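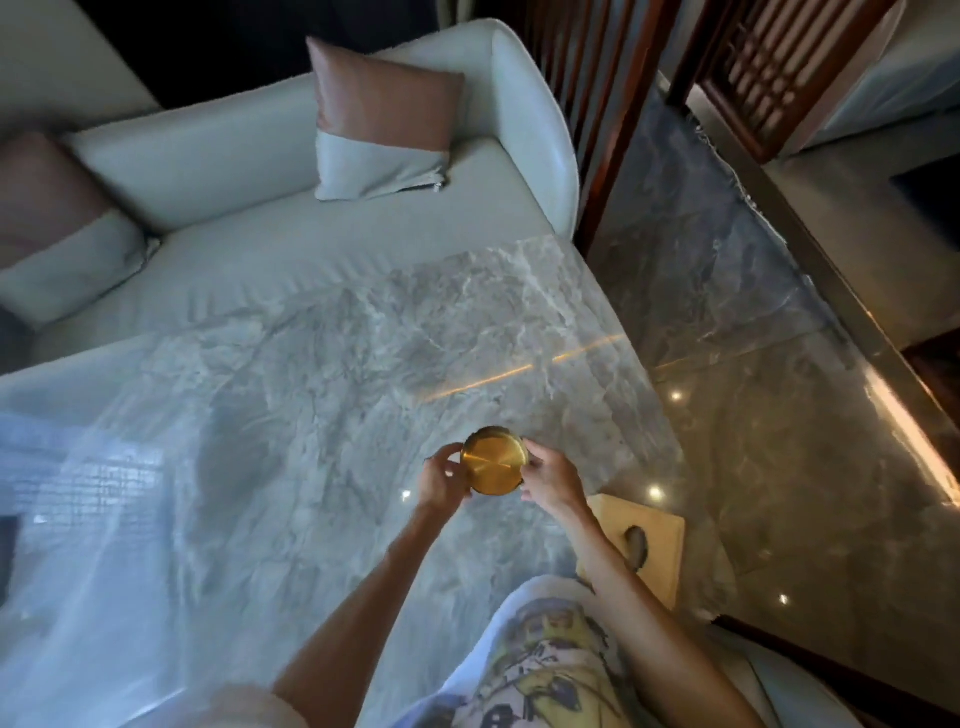 About Fulow

Fulow makes and sells small metal containers and home accessories for living rooms, from a shop and workroom on Gullent Street. The business was started by Pierina Fiore, who had been finishing metalware for other companies and wanted to sell her own.

Our first product was a round lidded box called the Batedero. We still make it, in 5 sizes. The catalog now has 157 items, including trays, bowls, candle holders and a small line of cushion covers named Valentini.

Most of our metal pieces have a brushed finish. It hides fingerprints better than a mirror polish and looks right next to stone, glass or plain upholstery. Every piece is checked by hand before it is packed – we turn it around by the rim, look for scratches and set it on a flat surface to see if it rocks. Pieces that don't pass go on the seconds shelf at the front of the shop.

Kenna Cowie runs the shop and answers customer mail. She can help with sizes, replacement lids and larger orders for hotels or offices. Last year we shipped 3842 orders, and 913 of them were gifts, so we now offer wrapping at no charge.

The shop is open from 10 a.m. to 5 p.m. We close for two weeks in October to take stock. Returns are accepted within 30 days – please keep the box.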